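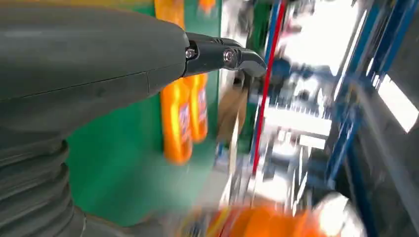
Annika Lykkegaard
Automation Lead, Mernilen Project

Progress report to the Jollier Fund, third reporting period
Submitted 3 Oct 2025

Status

Work on bottle picking at the Hidcombe site was stopped for part of this period after a gripper fault. Picking has resumed at reduced speed. The milestone for unattended operation has not been met, and we request that it be moved to the next period. No one was hurt. No change to the total budget is requested.

The fault

During a supervised run, the gripper lost its hold on a filled bottle while the arm was moving between the pick position and the carton. The bottle fell inside the guarded area and split at the shoulder. The arm did not stop. It completed the move, opened the gripper over the carton, logged the pick as good and went back for the next bottle. The operator pressed the emergency stop, and the arm halted as designed.

There are two separate problems. The first is that the bottle slipped. The second, and in our view the more serious, is that the control software did not know it had slipped. Grip was checked once, at the moment of closing, and the result was carried through to the end of the cycle. A bottle lost in transit was therefore counted as delivered. Earlier pick counts reported to the Fund, including those in the June report, were produced by the same logic and should be treated as upper limits until they have been checked against the carton weights.

Cause of the slip

The gripper bracket is held by bolts through its side. On inspection one of them had backed off far enough to let the finger shift under load. Thread locker was specified on the assembly drawing but no trace of it was found on the removed bolt. The bolt torque had been recorded at installation and had not been checked again. The bottles are smooth and glossy, and a small loss of closing force matters more with them than with the cartons used in early trials.

We looked at arm speed as a second factor. In repeat tests with water-filled bottles and a correctly tightened bracket, there were no drops at reduced speed and 2 at full speed, both during the swing toward the carton. Speed did not cause the loose bolt, but full speed leaves too little margin with this finger shape.

Corrective action

Done:
Bracket bolts replaced, fitted with thread locker and marked with paint so that movement can be seen.
Bolt check added to the start-of-shift sheet.
Arm speed limited in software. The limit can be changed only with the lead's password.
Grip now read throughout the move. Loss of grip for more than 15 milliseconds stops the arm and raises an alarm.

Open:
Higher-friction finger pads. A sample set is on order.
Drip tray and absorbent for the cell floor. The spill reached a cable duct, and the present floor has no lip.
Recheck of earlier pick counts. Carton weights were kept for most runs but not all.

The new grip check has produced false stops — mostly when the arm brakes at the end of a move. They cost time but are safe. We do not plan to widen the threshold until the new pads are in and the tests have been repeated.

Schedule

The stoppage and repeat tests have put the plan back by 6 weeks. Supervised picking continues in the meantime. The unattended trial will start only after 3 consecutive supervised shifts with no drops and no missed alarms. If the pads do not improve grip, the finger will have to be redesigned, and the date will move again. We will notify the Fund as soon as the pad results are available.

Costs for the period remain within the approved equipment and labor lines. The replacement bolts, pads and floor tray are charged to equipment.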